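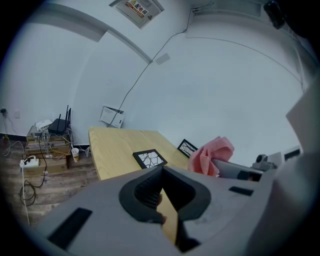

图1 夹爪端相机视角,作业桌与两只画框

手持夹爪对比试用 现场检查表
日期:12月14日 星期一
检查人:Taha Abdel Hamid
对比对象:Tuno(9月在用版)、Zosetti(新到)
任务:夹布擦拭画框

一、夹爪本体
1. 外壳无裂纹、无松动:合格
2. 胶垫竖纹磨损:合格。Zosetti累计开合138次后复查,纹路仍清楚。
3. 空载开合20次无卡滞:Tuno合格;Zosetti第一次偏紧,重新上紧螺丝后合格。
4. 手柄重量:Zosetti偏沉,连续操作31分钟后手腕发酸。建议中途换人。

二、标记块与相机
5. 标记块固定牢靠,码面无污损:合格
6. 指示灯亮:合格
7. 头部视角能同时看到两侧标记块:合格。手放得太低时容易出画,开录前先试一遍。 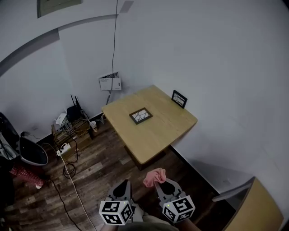 图2 头部视角,右侧夹爪夹起粉色布

三、场地
8. 地面线缆:待整改。白线和黑线都伸到操作者脚前,应沿墙收好并贴地固定。
9. 插线板离地:待整改。目前直接放在地上。
10. 墙面弱电箱盖:待整改。开着,用完请合上。
11. 水杯不得靠近网络设备:待整改。 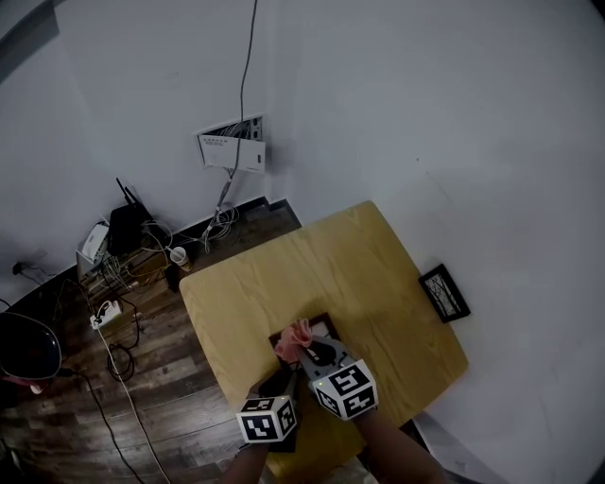
四、夹持对比意见
两款夹爪夹硬物差别不大,差别主要在软布上。Tuno夹单层布容易滑,要多抓一把才稳;Zosetti夹得住,但松开时布会粘一下胶垫。布团捏在夹口、贴着平放的画框操作时,夹爪和手的影子正好压在桌面中间,Presville的识别程序在这一段丢过布的轮廓。建议侧面补一盏灯再测。录满52条后再定用哪款,数据统一交Ayaaba组。

结论:夹爪可继续使用;第8至11项整改后复查。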